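How to keep a pale work surface clean

I have a light-colored table top in my small workroom, and for many years I was cleaning it in the wrong way. I used too much soap and too much water, and after drying there was always a gray film on it. My neighbor Gillespie Paterson, who paints furniture, showed me a better method and I use it since then.

First take everything off the surface. Not only the big things, also the screws, the pencil, the cup. If you wipe between objects, you will leave rings and small lines of dust, and on a pale color they are easy to see in the evening when the lamp is low.

Brush the dry dust away with a soft brush before any water comes. Sawdust and metal crumbs can scratch when you push them with a wet cloth. Then take a cloth that is damp -- you should not be able to squeeze a drop from it -- and wipe in long strokes in one direction.

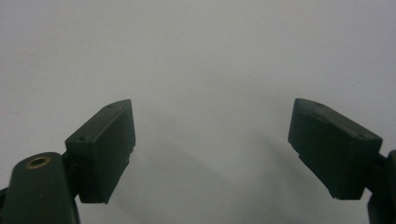
For pencil marks I use a white eraser, very lightly. For dried glue, put a warm damp cloth on the spot and wait some 30 minutes, then lift the glue with a plastic card. Never use a knife. I did it once in December and the scratch is still there.

Oil is more difficult. One drop of dish soap on the cloth is enough, but you have to wipe 2 times after with clean water, or the film comes back. Try every cleaner first in a corner, also when the label says it is safe for all surfaces.

At the end dry with an old cotton towel. Do not put the tools back at once. I leave the table free until the next morning, and I wipe the bottom of each tool box before it returns to its place. Most of my dark marks came from there, and it took me a long time to notice it.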